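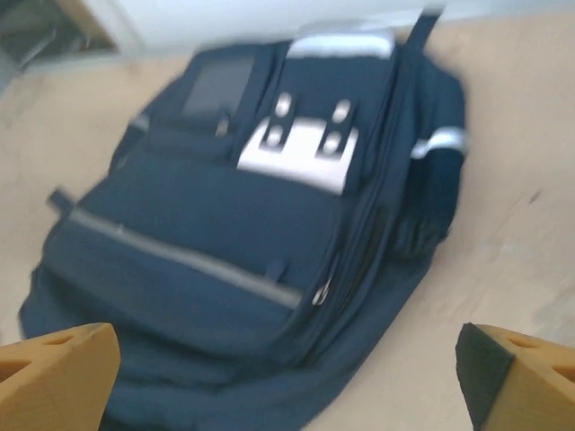 Erneo Group Environmental Reporting Meeting
Minutes, 5/30/22

1. Minutes of the March meeting were approved as circulated.

2. Emissions inventory. The Hirkstead site has submitted its electricity and fuel records. Sadonau has two months of freight data outstanding and was asked to supply them before the next meeting. 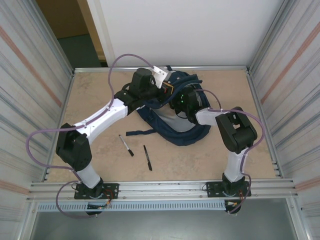 Two robot arms and a navy backpack on the worktable

3. External verification. The proposal from Murakami was accepted, subject to a review of the travel terms. The site visit will cover six buildings.

4. Supplier survey. Roughly 600 forms were sent. The reply deadline was extended by two weeks.

The meeting was adjourned.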